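Print this entry | E-mail this entry
Reading time: 4 min

Thursday, October 13, 2022

Open afternoon at Ramico. Took the early train and was signed in before lunch. Berwyn Price ran the tour for our group and kept it short, which I appreciated. Two rooms: the first with the arm cell, the second with the desks where people record handling data using hand-held grippers. I spent most of my time in the second.

The cell first, for completeness. One arm, fixed base, parallel jaws, picking folded cloths from a stack and placing them on a tray. Cycle time not stated. It missed the top cloth once and took two layers on another attempt. Price did not comment on the misses until asked, then said layer separation is the problem they spend the most hours on. The control software is called Skasia. It logs jaw position and motor current and nothing else from the jaw side, so it has no direct measurement of how many layers are held. They infer it from closing width. With thin cloth the difference between one layer and two is close to the noise. I would want a second signal.

Second room. The material today was a white mesh with small round holes in a regular pattern. Mesh is a good choice for a hard case. It stretches on the bias, it does not hold a crease well, and the holes give the finger pads an edge to catch on, which helps the pinch and hurts the release.
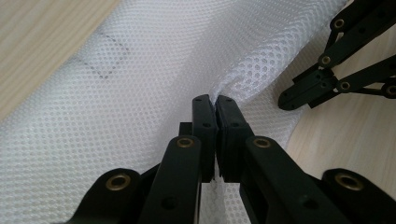 The operator closes the fingers by hand, so the force is whatever the operator gives it. I asked whether it is recorded. It is not, at present. They record pose and opening width and treat force as something the arm will have to work out for itself. Price called this a known gap. My own view is that for fabric it may be the main gap, and I wrote as much on the feedback sheet.

Notes on the linkage, for my own use later. Scissor type, black plastic, brass at the pivots. Brass in plastic is a sensible pairing if the bore is good. I asked about wear. Price said a set lasts through 1,000 sessions before they measure any play worth correcting, and that the plastic links go before the brass does. I did not see the wear data. Fingers are flat pads with small holes near the tips for screws. The flat face is fine for a pinch on an edge but poor for picking cloth up from the middle of a flat surface, where you need to form a ridge first. Operators are told to form the ridge by pushing, then close. Doing this without dragging the whole sheet takes practice.

Lụa Lã gave the short talk on the data side. Her numbers: 361 recorded episodes of the mesh task so far, of which nearly 13 percent are thrown out at review. Main reasons for rejection are tracking loss and the operator pausing too long with the fingers closed. She was clear that a failed grasp is kept if the recovery is recorded too. I agree with that policy. A set made only of clean grasps teaches the model nothing about what to do after a slip.

She also covered labeling. Each episode gets a start mark, an end mark and one line of text. An earlier scheme with separate labels for edge, fold and corner was dropped in April. Two reviewers could not agree on where an edge stopped and a fold began, and looking at mesh I can see why. 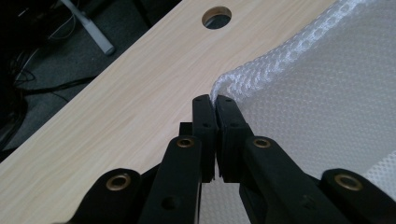 Why start a grasp at the edge of the sheet and leave the middle alone?

The edge gives the fingers something to close on. In the middle the cloth lies flat against the desk and the pads tend to slide over it, so the operator has to make a fold first. An edge grasp also leaves the rest of the sheet in a known direction from the fingers, which makes the next move easier to plan.

Asked Lã whether edge-first carries over to heavier cloth. She said they have tried toweling and it does, denim less so. No figures given.

The visitors' session followed. We had 3 tries each with a hand-held unit. My first two grasps lifted cleanly. On the third I closed too far from the edge and got a handful of bunched mesh. The grip is lighter than I expected and the travel is long. My thumb was tired by the end of it, and I would ask about operator fatigue before scheduling full days.

Tanui had a person there as well, asking mostly about license terms for the recordings. Answer was vague. Protia was mentioned as a possible site for a trial with linens next year, nothing signed.

To do: write to Price for the wear data. Ask Lã for the review sheet with the rejection codes. Check whether a thin force pad would fit behind our own finger mounts without changing the closing width. Train back was on time. Parking receipt is in the blue folder.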